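口述史访谈入门
第四讲讲义：从准备到存档
更新于2019年6月6日

本讲接着上一讲的选题往下走。上一讲结束时，各组应当已经交了选题表，写明想访什么人、围绕什么事情、为什么用访谈来做。选题表没有通过的小组，先改选题表，再看这份讲义的第三节以后。

讲义里反复用到的例子是Dromdale毛纺厂口述史项目。这家厂在Emer河边，关闭以后厂房改作他用，老职工大多还住在附近。项目现存422份录音，由Keskin地方档案室保管，录音目录和一部分转写稿可以在阅览室查阅。引用时请按第九节的格式注明。

一、口述史材料能回答什么问题

口述史访谈得到的是一个人在今天对过去的讲述。它同时带着两层信息，一层关于过去发生了什么，一层关于讲述的人现在怎样理解那件事。两层混在一起，分析的时候要尽量分开看。

拿Dromdale的材料来说，厂里的工资簿和班组名册都保存得比较完整，想知道某个车间某一年有多少人，直接查名册就可以。名册查不到的是另外一些事情：新来的学徒坐在哪里吃午饭，谁教会她接断头，师傅不高兴的时候大家怎么知道，下夜班以后走哪条路回家。这些内容在文字档案里基本没有，在录音里很多。

反过来，受访者讲到日期、数目、先后次序时容易出错。有两位老职工都讲到河水漫进染色车间的那一次，一位说是在换新染缸以前，一位说是在以后，而且都讲得很肯定。碰到这种情况，先去查别的材料。查不到就把两种说法都保留下来，在注释里写明。不要替受访者选一种。

记忆出错本身也可以分析。好几位受访者把厂里最后一次涨工资和宣布关厂说成同一个冬天的事，文件上这两件事隔得很远。他们把两件事放在一起讲，说明在他们看来两件事有联系。写论文时可以从这里入手，但前提是先把文件上的时间弄清楚。

还有一点，受访者愿意来谈，这件事已经筛选过一次。不愿意谈的人、搬走的人、去世的人，都不在录音里。Dromdale的录音里挡车工和整经工很多，锅炉房的人很少，管理层几乎没有。使用这批材料写整个工厂，就要交代这个缺口。

二、联系受访者

第一次联系尽量通过受访者认识的人。直接打电话也可以，但要准备好一段简短的自我介绍，说清楚你是谁、在哪里上课、想谈什么、要占用多长时间、录音以后放在哪里。这段话先写下来，念给同组的人听，听的人如果有哪一句没听懂，就改哪一句。

不要在第一次联系时就约定正式录音。先约一次见面或者一次较长的通话，时间控制在30分钟以内，不录音，只做简单笔记。这次见面要完成的事情有：确认对方的经历和选题有关，了解对方的身体情况和作息，看一下谈话的地方，把知情同意书留给对方看。

有些受访者会在预备见面时就把最精彩的故事讲了。听到以后不要追问，记下关键词，正式录音时再请他讲。第二次讲往往会短一些，细节也会少，所以预备见面时话题要尽量放在履历和安排上。如果对方已经讲开了，也不要打断，礼貌比录音重要。

联系记录要写。每次通话、每封信、每次见面都记一行，写明日期、方式、谈了什么、约定了什么。小组成员轮流联系同一位受访者时，这份记录尤其有用，可以避免同一个问题问两遍。

对方拒绝的，谢过以后就停止联系。不要换一位组员再去问。对方犹豫的，可以约定过一段时间再联系，由对方定时间。

三、知情同意

知情同意书的样本附在课程网页上，各组可以根据选题修改，但下面几项不能删：

访谈的目的和主办单位。
录音、转写稿和照片分别由谁保管，保管在哪里。
哪些人可以查阅，从什么时候开始可以查阅。
受访者可以要求匿名，可以要求删去某一段，可以撤回整份录音，以及撤回的办法和期限。
联系人和联系方式。

签字安排在录音结束以后。录音开始前请受访者阅读，并在录音里口头确认愿意接受访谈。结束以后他知道自己讲了什么，这时再签，意义更清楚。如果对方希望先签，也可以先签，结束时再口头问一遍有没有要改的地方。

同意书一式2份，受访者留一份，小组留一份。交作业时交扫描件，原件等课程结束以后统一移交档案室。

匿名的要求要具体问。有的人只是不想让名字出现，有的人不想让亲戚看出来是谁。后一种情况下，光改名字不够，职务、住处、家里有几个孩子、哪一年结的婚，都可能让熟人认出来。Dromdale是个小地方，车间里修机器的女工只有一位，写“一位修机器的女工”就等于写了名字。

谈话里涉及第三个人的，尤其是讲到别人的病、债务、婚姻和处分，转写时要单独标出来，存档时再和档案室商量是否限制查阅。受访者有权讲自己的经历，但他不能替别人同意。

四、准备提纲

提纲写成主题表，不要写成一长串完整的问句。写成问句以后，访谈者容易一句一句念，受访者也容易一句一句答。主题表放在手边，谈到一个划掉一个，次序可以变。

一份可以用的主题表大致包括以下几块。各组按选题增减。

早年：出生的地方，父母做什么，家里住什么样的房子，在哪里上学，什么时候离开学校。
进厂：怎么知道招工的，谁介绍的，第一天的经过，第一个月学什么。
工作：一个班从头到尾怎么过，用什么机器，声音、气味、温度，容易出的毛病，受伤的事。
人：同班组的人，师傅，工头，和别的车间的来往，绰号。
钱：怎么发工资，交给谁，第一次自己花钱买的东西。
厂外：宿舍，食堂，球队，歌咏队，河边，去Brisov赶集。
变化：换机器，改班次，合并车间，关厂。
以后：离开工厂以后做什么，还和谁来往，现在经过厂门口时的感受。

早年这一块经常被省掉，理由是和选题无关。请不要省。受访者讲小时候的事情一般比较放松，声音和语速都会稳定下来，而且后面很多内容要靠它才能听懂。有一位络筒工讲到工头时语气一直很硬，听到后来才明白，她父亲在同一个工头手下干过，这件事她在开头讲童年时提过一句。

准备提纲以前先读材料。至少要读一份工厂的平面图、一份同行业的操作手册和三份别人的转写稿。平面图最有用。知道梳毛间在楼下、细纱间在楼上，听到“我们听见下面停了”这样的话，就知道下面是哪里。

行业用语列成一张词汇表，访谈以前小组一起过一遍。自己不认识的词，不必装作认识，可以请受访者解释。但如果从头到尾什么都要解释，谈话就推进不下去了。 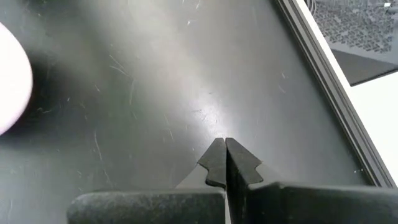

提纲写好以后，在组内做一次模拟访谈。一个人扮受访者，一个人提问，其他人听。模拟时要用正式录音的那台录音机，从装电池开始，到文件存进电脑为止，整个流程走一遍。模拟的录音也要听，听的时候注意提问的人说了多少话。第一次做访谈的人，说的话通常都太多。

五、录音条件

声音是这门课最终交付的材料，录得不清楚，后面的工作都会受影响。

地点首选受访者家里安静的房间。厨房的问题是冰箱和水龙头，客厅的问题是挂钟和临街的窗。进门以后先坐一会儿，不说话，听一听有什么声音，能关的征得同意以后关掉，关掉的东西走以前记得重新打开。冰箱如果关了，把自己的车钥匙或者学生证放进冰箱里，走的时候就不会忘。

房间里有地毯、窗帘、沙发，回声就小。空房间、瓷砖地、大玻璃窗都不合适。咖啡馆不要用。工厂旧址也不建议用作正式录音的地点，可以在录音以后再约一次去现场走一走，走的时候另外录，作为补充材料。

话筒离受访者近，离访谈者远。领夹话筒夹在衣领下方一掌的位置，避开项链和围巾。桌面话筒下面垫一块布，受访者有敲桌子的习惯就改用领夹话筒。

录音格式用不压缩的WAV，不用MP3。录音机里装新电池，另外再带一副。存储卡在出发前清空并格式化，格式化以前确认上一次的录音已经有备份。

正式开始时先录一段开场白，内容包括日期、地点、受访者姓名或者代号、访谈者姓名、项目名称。然后静默十秒，录下房间本身的声音，剪辑时会用到。

录音过程中看一眼录音机是允许的，也应该看，但不要每隔一会儿就盯着看。受访者会跟着看，接着就开始对着机器讲话。把录音机放在自己余光能扫到、对方不容易看到的位置。

两个人去访谈时，一个人提问，另一个人管录音和做笔记。做笔记的人中途不插话，有问题写在纸上，等到休息或者结束前再提。三个人以上一起去，受访者会觉得自己在接受面试，不要这样安排。

六、提问

用开放的问题开头。“请您讲讲进厂的第一天”，比“第一天紧张吗”好。后一种问法，对方很可能回答“紧张”，然后停下来。

一次只问一件事。初学者常犯的毛病是把三个问题放在一句话里，受访者只会回答最后一个。问完就停住，不要补充，不要举例子给对方选。

沉默要等。受访者停下来，多半是在想。访谈者觉得很长的沉默，放在录音里听通常只有几秒。心里慢慢数到五，再考虑要不要说话。很多有价值的内容都是在停顿以后讲出来的。

用点头和表情回应，少用“嗯”“对对”“是的”。这些声音会盖住受访者的话，转写时也很麻烦。

追问细节时，问看见什么、听见什么、手上在做什么。概括性的话后面要跟着问一个具体的例子。对方说“那时候大家都很团结”，可以接着问“有没有哪一次您印象比较深”。对方说“管得很严”，可以问“比如迟到了会怎么样”。

手势要用话补上。受访者用手比划说“这么宽”，访谈者要接一句，例如“和这张桌子差不多宽”，让录音里有信息。讲机器操作的段落里这种情况特别多。有一份Dromdale的录音，整整一段都是“这样，然后这样，再从这边过来”，访谈者一句也没有接，现在已经没有人能说明那是什么动作。

不要纠正受访者。听到和文献不一致的地方，可以说“我在别的材料里看到另外一种说法，您怎么看”，语气平一些。也不要在对方讲述时表示赞成或者反对，特别是讲到罢工、裁员、邻里矛盾的时候。

难过的事情怎么问，没有通用的办法。原则是由受访者决定讲不讲、讲到哪里。对方流泪时，先停下来，问要不要休息，要不要关录音。关了以后，由对方说可以再开，才能再开。谈完沉重的内容不要马上告辞，转到轻一点的话题，再坐一会儿。第二天打一个电话问候。

家属在场的情况很常见。配偶或者子女坐在旁边，会补充、会纠正，有时会替受访者回答。事先说明希望和受访者单独谈，对方如果坚持在场，就请他在开场白里也报一下身份，转写时把他的话单独标出来。

访谈结束以前固定问两个问题：还有什么我没有问到、您觉得应该讲的；还有谁您觉得我应该去谈一谈。问完以后不要立刻收设备。很多人在以为已经结束的时候会想起一件要紧的事。

一次录音以一个半小时为限，年纪大的受访者更短。没有谈完就再约。

七、访谈笔记

回去以后当天写访谈笔记，篇幅一页纸即可。内容包括：地点的情况，谈话时还有谁在场，受访者的精神状态，录音以外谈到的事情，对方拿出来的照片和物件，自己觉得问得不好的地方，下一次要补问的地方。

笔记和转写稿分开存放。笔记里会有访谈者的判断，例如“讲到哥哥时很不自然”，这类内容不应该随转写稿一起公开。

受访者拿出照片、工牌、奖状、工具时，征得同意后当场拍照，拍的时候旁边放一把尺。请对方讲一讲这件东西的来历，这段也录进去。原件不要借走。如果对方主动提出捐赠，请他直接和档案室联系，小组不代收。

八、转写

转写工作量很大，要提前安排。初学者转写一小时录音，需要六到八个小时，口音重或者行业用语多的更久。各组在工作计划里按这个比例留时间。

本课程采用逐字转写，规则如下。

保留受访者的用词和语序，方言词照写，第一次出现时加注释。
重复和口头语，影响意思的保留，不影响意思的可以省略，但全稿要一致。
听不清的地方写［听不清］，并注明时间点。猜测的词后面加问号，放在方括号里。
笑、叹气、较长的停顿，写在方括号里，不加形容。写［笑］，不写［苦笑］。
每隔五分钟在页边标一次时间。
访谈者的话也要全部转写，包括问得不好的问题。
不改语法，不替受访者把句子说完。

转写稿完成以后，由另一位组员对着录音通校一遍。自己校自己的稿子，会把听错的词再听错一次。地名、人名和机器名称单独列表核对。Dromdale的早期转写稿里，同一种梳毛机有好几种写法，后来统一花了很多工夫。

自动转写软件可以用来打初稿，条件是录音不上传到小组以外的服务器，并且在稿子末尾注明用过。软件对年纪大的受访者和方言识别得不好，初稿错误太多时，重新听写反而更快。

校对完的稿子寄给受访者过目。附一封信，说明口语写成文字以后看起来会有些零碎，这是正常的。很多受访者看到稿子会不好意思，想改成书面语。可以解释录音和转写稿要对应，改动过多以后就对不上了。如果对方坚持，就另存一份修改稿，两份都保留，注明以哪一份为公开版本。受访者要求删去的段落，照删，录音里的相应部分也做限制处理。

八月以前寄出的稿子，留给受访者的时间要长一些，夏天有些人会去子女家住。

九、存档与引用

录音结束后72小时以内完成第一次备份。备份分别放在不同的地方，一份在课程服务器，一份在小组的移动硬盘，硬盘不要和录音机放在同一个包里。确认备份能打开、能从头播到尾，再清空存储卡。

文件命名用统一格式：项目代码、受访者编号、访谈次数、文件类型，用下划线隔开。文件名里不写受访者的姓名。姓名和编号的对照表单独保存，由组长保管，不放在服务器的公共文件夹。

每份录音附一张著录表，项目包括题名、受访者、访谈者、日期、地点、时长、语言、内容提要、关键词、查阅限制。内容提要按时间分段写，每段一两句话。写得好的提要可以让读者不听录音就知道该从哪里听起。请看下面的写法。

不合适的写法：谈工作，谈家庭，谈关厂。
合适的写法：进厂第一周在细纱间学接头；因为个子矮要站在木箱上；中午和姐姐在楼梯间吃饭；姐姐调去整经以后两人不同班。

关键词从档案室的词表里选，词表没有的可以建议增加，不要自己另造。Keskin的词表偏重行政和地名，劳动过程方面的词比较少，往届同学补过一批，表里标了星号的就是。

引用录音时写明受访者姓名或代号、访谈者、日期、档案编号和时间点。引用转写稿时加注页码。引文超过三行的另起一段。引文里省略的地方用省略号，补充的字放在方括号里。不要把分散在几处的话拼成一段连续的引文。

一段引文后面应当有分析。学生论文里常见的问题是连着放好几段引文，中间只有一句过渡。读者不知道作者想说明什么。引文选短一点，讲清楚这段话是在什么问题之后说的，前面谈到了什么，再写自己的看法。

十、把材料还给受访者

课程结束时，每位受访者应当收到一份录音、一份转写稿和一封感谢信。录音用什么格式给，要问对方家里有什么设备，有的人只能放光盘。小组写成的论文、做成的展板和小册子，凡是用到他的话，都要寄一份或者当面送一份。

往届有小组在Brisov的集市大厅办过一次试听，请受访者和家属来听各自选定的片段，每段不超过三分钟。播放以前逐一征求过同意。试听以后有几位原先没有参加的老职工主动报名，后来都做了录音。今年是否再办，看各组的进度决定。

作业

每组提交以下材料，统一放进课程服务器上的小组文件夹。

主题表和词汇表。
联系记录。
模拟访谈录音一份，附每位组员的自评，自评不超过一页。
正式访谈录音至少一份，连同同意书扫描件、著录表和访谈笔记。
转写稿，连续的20分钟即可，须经另一位组员校对并署名。

评分时录音质量、提问和转写各占三成，其余看著录表。迟交的按课程说明扣分。受访者临时取消的不扣分，但要在联系记录里写明，并尽快告诉任课教师，由教师协助另约。

阅读

下一讲以前请读课程读本第五章和第六章，以及阅览室开架的两份Dromdale转写稿，编号见课程网页。两份稿子访的是同一个班组的人，讲的是同一次改班次的事情。读的时候把两个人说法不同的地方列出来，课上讨论。

录音机在系资料室借，凭学生证登记，当天借第二天还。借出时当场试录一段，有问题当场换。领夹话筒数量有限，两组约在同一天的请自行协调。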